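Prinham Adult Learning
Food Handling at Home and in Small Kitchens
Handout 2: Sorting and bagging fresh fruit
Last updated: October

Notes prepared by Rosaura Agudelo from the session led by Berhanu Berhe. Please bring these with you next time, as we go straight on to weighing.

Where we left off

Last session dealt with receiving a delivery and checking it against the note. Once fruit has been checked it goes into a tray, and from the tray it goes into bags or into the bowl. Most bruising in a small kitchen happens between the tray and the bag.

Trays

A tray should be shallow enough that you can see every piece without lifting another. Mixed fruit can share a tray for a short time. Put anything with leaves or a hard skin on one side, so that it does not press on softer fruit. Pineapples are the usual culprit — the skin marks whatever leans on it.

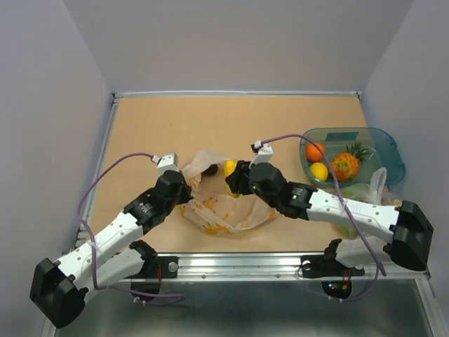 Reading time: 2 minutes

The orange, the lemon and the small pineapple share one blue tray, with the pineapple to the right of the other two. Another lemon is held near the mouth of the bag. Thin bags crumple and close up on themselves, so open the mouth fully before you bring the fruit to it.

Bagging

Lay the bag flat if it will not stand. Hold one side of the mouth and slide the fruit in low, close to the surface. Do not drop it from above. Heavy fruit goes in first and lemons can follow. A pineapple gets a bag of its own, leaves towards the opening.

Check inside any bag that has been used before. Small items get left at the bottom or near the top and are easily missed.

Weighing (for next time)

A bag for the Ondetti shelf may hold up to 1000 g. Write the weight on the label before the bag is closed. Bronwyn Nepia has the labels, which come in rolls of 50.

To do before the next session

Bag one tray of mixed fruit at home and note the order you used. Bereket Zeleke will collect the notes at the start.

Related handouts
Handout 1: Receiving and checking a delivery
Handout 3: Weighing and labelling
Storing citrus in a cool room
Cleaning trays and crates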